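Fivcombe Robotics Club Forum > Student Projects > Grasping Challenge

Thread: Small produce set, wide vs narrow jaw opening at approach

eskov_fiv
The Allora handheld is done except for one decision, and I would like to freeze it before the October check-in. We have 1,653 grasp attempts logged. Failures on leafy stuff are low. Failures on small round items are where the score goes, and most of those are contact on one finger before the other, so the item rolls out of the jaw.

Current procedure: open to full width at the start of every approach, close only when the item is between the pads. Slamet wants to pre-close to a width set by item class. I think that adds a step the operator will get wrong under time pressure.

The pads are the blue ribbed ones. I am not reopening the pad discussion.

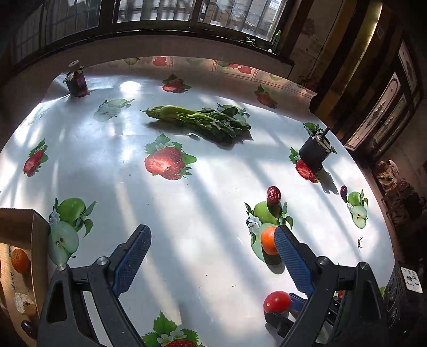 The other thing to settle is the tabletop. The rules say "a household surface" and stop there. I have been practicing on a printed tablecloth with fruit all over it, in direct sun, on the grounds that the judges can pick anything. Grímur trains on plain gray board and gets better numbers. If we merge the two sets I want a column for the surface, otherwise the totals mean nothing.

Esben

sembiring_s
Pre-close is not an extra step if it is bound to the trigger's half position. The operator already passes through half travel. I tested it on cherry tomatoes and mandarins, 300 attempts split evenly between the two methods. Full open: 19 drops. Pre-close: 13 drops. Same pads, same operator (me), same table.

grimur_th
Two problems with that.

1. You were the operator for both and you knew which method you were running.
2. 19 against 13 out of 150 each is not a difference. Run the test on it. You will not get anywhere near significance.

On the surface question, plain board is the right choice for tuning. You change one thing at a time. Glossy cloth gives you reflections, hard shadows and a print that looks like the objects, all at once. When the model misses a mandarin sitting on a printed apple, you can't tell me which of those caused it.

eskov_fiv
Quoting grimur_th: "You can't tell me which of those caused it."

Agreed, and I don't need to. The challenge is scored on the grasp. I would sooner have ugly data that covers the conditions than clean data that covers one. Long shadows are the case we did worst on last year.

nia_n
Returning member, I did vision for the Laryea entry two seasons ago. You are arguing about two separate data sets as if they were one. Keep gray board for the mechanical comparison (jaw width, closing speed, pad wear). Keep the cloth for perception. Slamet's question belongs on the board. Then neither of you has to give anything up.

Also log the sun. Time of day and blinds up or down is enough. We left it out and spent most of a month guessing.

sembiring_s
Fine with me. I will rerun on the board with someone else on the trigger and the width setting hidden from them. Grímur, are you available?

grimur_th
Yes. Make it more than 150 per arm this time.

arnar_n
Check the finger hinge screws before you start. On the second unit the left one backs out after a long session and the pad toes in. That would look exactly like Esben's "one finger first" failures. Medar's build sheet gives no torque value, so I have been using low-strength threadlocker and a paint mark.

eskov_fiv
That could explain a fair part of it. Do you know which sessions were on the second unit?

arnar_n
Unit number is in the session header from the third week on. Before that, no.

eskov_fiv
Then I will pull the early sessions out of the totals for now. Surface column and sun column go into the template tonight. Jaw width stays at full open until the rerun is posted.

sembiring_s
I still think it should be the other way around, but OK. Starting after 4 p.m. tomorrow if the bench is free.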